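Wuvdale Table Manipulation Course

The Wuvdale Table Manipulation Course, usually shortened to the Table Course, is a one-semester student project course in robot learning taught at the Wuvdale Institute. Students collect demonstrations of short household tasks with hand-held grippers, train a control policy on the recordings, and test the policy on a robot arm. The course carries seven credits and ends each April with a graded test day known as the Table Trial.

The course was set up by Shalini Bhatia, a lecturer in the mechanical engineering department, as a replacement for an older laboratory class on industrial pick-and-place. It is open to students in their third year or later who have passed the department's introductory courses in programming and linear algebra. Prior work with robots is not required.

Background

The earlier laboratory class, Automation Practice II, used a single fixed arm and a conveyor. Students wrote motion sequences by hand and were graded on cycle time. By the last years of that class the arm was out of service for long periods, and groups often had less than an hour each on working equipment.

Bhatia's proposal to the department moved most of the student hours away from the arm. Under the new plan, demonstrations would be recorded by hand at a table, and the arm would be needed only for testing. The department approved a trial run with one group of students. The course entered the regular catalog the following year under the code ME 346T, and Automation Practice II was withdrawn.

Course structure

The semester is divided into three blocks.

In the first block, students attend lectures on coordinate frames, gripper geometry, camera calibration and basic imitation learning. Each student also completes a short practice set, in which a single cup is moved between two marked points. The practice set is checked for timing errors and dropped frames but is not graded for content.

In the second block, students work in pairs on a main task chosen from the course list. One partner demonstrates while the other runs the recording software, resets the objects and keeps the log. Partners change places at the end of each session. A pair is expected to submit 900 accepted demonstrations by the end of the block. Rejected recordings are kept in a separate folder and must be listed in the log with a reason code.

In the third block, pairs train a policy using the course software and test it on the arm. Each pair has four bookings on the arm before the Table Trial. Additional bookings can be requested if another pair gives up a slot.

Equipment

Demonstrations are recorded with the Prinov, a two-handed set of grippers built in the department workshop. The operator holds one gripper in each hand. The body and fingers are black, and white plates are fitted to the top of each unit. A cable runs from each gripper past the operator's wrist. Students are taught to route the cables clear of the forearm before a session begins - a snagged cable is the most common reason code in the logs of first-time operators.
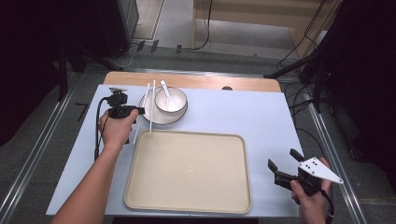
A pair of hand-held grippers in use at a white-topped table, with a beige tray, plate, bowl, spoon and chopsticks.

Recordings are written to a local computer by a program called Madon, which stores the camera streams together with finger opening and gripper pose. Madon was written by students in the second year of the course and has been maintained by teaching assistants since then. It replaced a set of separate scripts that had to be started in a fixed order. The program marks the start and end of a demonstration when the operator closes both grippers twice. Version 7 added a check that refuses to save a recording if the clocks of the two grippers have drifted apart.

The arms used for testing carry the same fingers as the Prinov set, so that the contact surfaces match those in the recordings. Fingers are treated as consumables and are replaced in matched sets. Students are not permitted to swap a single finger between sessions, as this changes the closing point.

Tasks

The course list contains 41 tasks. Each is defined on one sheet giving the objects, the permitted starting area, the goal state and the conditions under which an attempt is void. Tasks are grouped by the kind of handling they require.

Single-object tasks involve moving or turning one item. They include standing a cup upright and sliding a book to the edge of a table.

Tableware tasks involve plates, bowls, trays and utensils. Chopsticks are regarded as the hardest items in this group, being thin and likely to roll when touched off center. A spoon resting in a bowl is the standard item for practicing a grasp on a raised handle.

Cloth tasks involve folding or spreading. They were removed from the list for one year, after several pairs failed to reach the required number of accepted demonstrations, and returned with smaller cloths and a looser goal state.

Two-handed tasks require both grippers to be in contact with an object at the same moment. Lifting a tray level is the task most often chosen from this group.

Recording rules

The rules for recording are set out in the course handbook. Objects must be placed by the partner, and the operator may not touch them between demonstrations. Starting positions must be varied within the permitted area, and a pair whose positions repeat too closely is asked to record again. Sleeves are to be kept off the grippers. Sessions are limited to ninety minutes, with a break at the midpoint.

Operators are asked to work at an even speed and to avoid pausing in midair. Early versions of the handbook allowed pauses, but the policies trained from those recordings tended to stop in the same places and not start again. Corrections are allowed: an operator who misses a grasp may reopen the fingers and try again, and the recording remains valid if the goal state is reached.

Assessment

The log and accepted recordings count for 40 percent of the grade, a written report for 35 percent and the Table Trial for 25 percent. At the Table Trial, each policy is given twenty attempts from starting positions drawn by the staff. An attempt is scored as complete, partial or failed. The score affects only the Trial portion of the grade, and a pair with no completed attempts can still pass the course.

The report must include an account of at least three failed attempts, with the likely cause of each. Bhatia has described this section as the part of the report she reads first.

The Woo Prize, named for a former workshop technician, is given each year to the pair with the best-kept log. It is decided without reference to the Trial score. The prize consists of a set of hand tools.

Shared recordings

With the consent of the students, accepted recordings are added to a shared collection held by the department. Later students may use the collection to pretrain a policy before adding their own demonstrations. The first release held 1346 recordings, nearly all of them single-object and tableware tasks. Recordings made before the change to the current finger shape are kept in the archive but left out of the default download.

Use of the shared collection must be stated in the report. Pairs that rely on it are still required to meet the full number of demonstrations for their own task.

See also

Automation Practice II
Madon (software)
Woo Prize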